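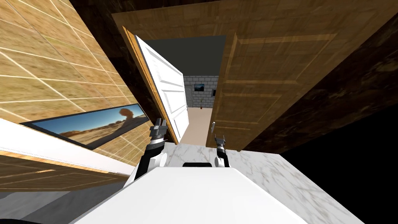 *Computer render: a two-armed robot and a large wooden door.*

**FOR IMMEDIATE RELEASE**

# Kident Orders Two Seasons of *Relcombe*, Having Read Most of It

**Long-running Goltden comic about a quiet town and its missing lake heads to television, with Declan Sheehan as showrunner**

Kident announced on Monday that it has ordered two seasons of *Relcombe*, a live-action drama based on the comic book series written and drawn by Clodagh Ó Briain and published by Goltden. The show will be produced by Moynihan Television. Declan Sheehan will serve as showrunner and will write the first and last episodes of each season, leaving the difficult ones in the middle to other people.

The order ends a long stretch of rumor, during which *Relcombe* was reported to be a movie, then three movies, then a stage musical, then a movie again. Kident would like to thank everyone who wrote in about the musical. There was never a musical. There is, however, one song, and it is in episode five.

## About the story

*Relcombe* is set in a small lakeside town whose lake leaves one night in January. The fish stay. The boats stay. The town council meets and votes to wait and see, and for the next 107 issues that is more or less the official position.

The comic follows Nell Parry, a surveyor sent to update the map, who checks into the only hotel for a weekend and is still there when the series ends. Along the way she gets drawn into a boundary dispute, two marriages (one of them hers), a murder that the local paper runs on page six, and a very slow hunt for a large body of water. Readers have called it a mystery, a comedy, and a soap opera. Goltden has shelved it under all three, depending on the year and how much room there was.

The complete run comes to 2,268 pages. Executives at Kident have been working their way through it since the deal was first discussed, and the office copy of volume four is currently missing. Anyone with information should leave it on the front desk, no questions asked.

"I started the comic because I wanted to draw a lake," said Ó Briain. "I found out I was bad at drawing water, so the lake had to go. Everything after that was me covering for it. I'm told this counts as a theme."

Ó Briain will be an executive producer on the series. She has asked for approval over the hotel wallpaper and has been given it in writing. She will also visit the set, where she has promised to stand quietly at the back. Her editor at Goltden has advised the production not to count on the quiet part.

## Why television

Earlier attempts at an adaptation ran into the same trouble, namely that very little happens in the first eleven issues and then everything happens in the twelfth. A feature script got as far as a third draft in which the lake came back at the end of act two. Ó Briain read it and sent a reply of two words, and the option lapsed shortly after.

Sheehan, a reader of the comic from the beginning, pitched a version that keeps the slow start and cuts the helicopter.

"People kept telling me nobody would sit through an hour of a town not talking about its lake," he said. "I grew up in a town like that. We didn't have a lake either, but we could avoid a subject all day. I think there's a show in it. Kident agreed, and I left the building before they could reconsider."

Season one will cover the first third of the comic, ending with the events of the harvest supper, which readers will remember and newcomers should not look up. Season two takes the story as far as the flood hearings. Whether there will be a third season is a question the network will consider in the usual way, by looking at the numbers and then having lunch.

Fans have also asked about the ending. The last issue of *Relcombe* was not loved by everybody when it came out, and Goltden still receives letters. Sheehan says he has an ending in mind, that it is not the one in the comic, and that Ó Briain came up with it herself. Ó Briain says she has been thinking about it for years and would have used it the first time if she hadn't been on deadline.

## Casting

Casting is under way and no names are attached, in spite of what the internet decided last week. The production has so far seen 393 readings for the part of Nell. Several were excellent. One was for a different show, and the actor was kind enough to finish anyway.

The part of Mayor Tibbet, who speaks only in proverbs he has made up, is being kept open until the writers are sure they have enough proverbs. The part of the hotel dog will be played by a dog.

For those keeping track of who survives from page to screen:

- **In:** Nell, the mayor, both Hartnell sisters, the hotel, the dog, the man who paints the same boat every year
- **Out:** the helicopter, the cousin from issue 60, the dream issue
- **Under discussion:** the narrator, who is a heron

The heron has been the subject of three meetings. Ó Briain is in favor. Sheehan is in favor on odd days. The effects department has asked for a decision soon, and also for a larger room.

## Production

Filming will take place on location, in a town that has agreed to take part on the condition that it isn't named until the trucks arrive. It has a lake. The lake will be removed later by computer, at a cost that Moynihan Television describes as "fine" and that its accountants describe in other terms.

The hotel interiors will be built on a stage, complete with the staircase that goes up one more floor than the outside of the building allows. Readers have argued about this staircase for years. It was a drawing mistake, and Ó Briain has confirmed as much on several occasions, and the arguments have gone on without her. The production designer has decided to build it as drawn. It will be the most expensive mistake on the show, assuming the rest of the schedule holds.

Each season will run eight episodes. Kident will release them weekly – one at a time, like a dripping tap – out of respect for the pace of the original. A release date will be announced once there is something to release.

## New editions from Goltden

To go along with the series, Goltden will reissue the entire comic in paperback, recolored from the original art. The new volumes will correct the famous page in issue 31 on which Nell has her hat on, then off, then on again in the course of a single sentence. The publisher knows some readers are attached to the hat page, and will print the old version in the back.

A companion book, with Ó Briain's early sketches and a full map of the town, is planned for later. The map has been checked by a real surveyor, who had notes.

Stores wishing to order the new editions should contact their Goltden sales representative. Stores with unsold copies of the movie tie-in edition, which was printed ahead of a movie that did not exist, may now return them.

## About the companies

**Kident** is a streaming network offering original drama, comedy, and a cooking competition that has gotten out of hand. It is available to subscribers and to the people who borrow their passwords.

**Moynihan Television** makes scripted series for broadcast and streaming. Its past work includes the legal drama *Second Counsel* and the ghost comedy *Rent Controlled*, one of which was canceled unfairly.

**Goltden** publishes comics, graphic novels, and a yearly calendar. It has published *Relcombe* since the first issue, when the print run fit in the back of a car.

## Press contact

Interview requests for Clodagh Ó Briain and Declan Sheehan should go to the Kident press office, which answers the phone until 5 p.m. Please say in your request whether you have read the comic. Either answer is acceptable, but Ó Briain will ask, and she remembers page numbers.

\###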